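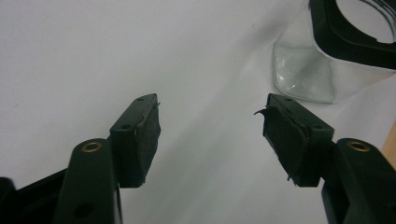
3.2 Choosing the paper

Figure 2. Plain white surface under soft light, with faint grey shading.

I went into this part of the study thinking paper was paper. Gareth Dawber, who has been folding letters by hand far longer than I have, laughed at me for a good while over that (fair enough!). So before we sent anything out to our letter writers we spent most of June going through the stocks we could get in bulk, and in the end we settled on two: Kang, a smooth white sheet, and Sarus, which is creamier and has a bit of tooth to it.

We posted 2,011 blank sets, each with four sheets, an envelope and a short card asking people to write to someone they hadn't spoken to for a year or more. Of those, 1,071 went out with Kang and the rest with Sarus. I'd wanted a third group on lined paper, but Huiling Ding talked me out of it, as lines change how big people write and we'd never have pulled the two things apart afterwards.

We got 813 usable reply cards back, which was more than I'd hoped for. A further 37 came back with no stock code on them, usually torn off along with the stamp, and I left those out of everything in Section 4. I did read them, mind you, and some were lovely.

One snag I should own up to. White paper looks quite different depending on where you sit with it, and a faint shadow is enough to make a smooth sheet seem grey or a bit curved. Several people on the Kang side called their paper "off-white" or "greyish", and one was sure we'd sent her the cream. I've kept their words as they wrote them and gone by the stock code for the grouping. Ding would have preferred to drop the colour question altogether, and for the Trondolard round next year we probably will.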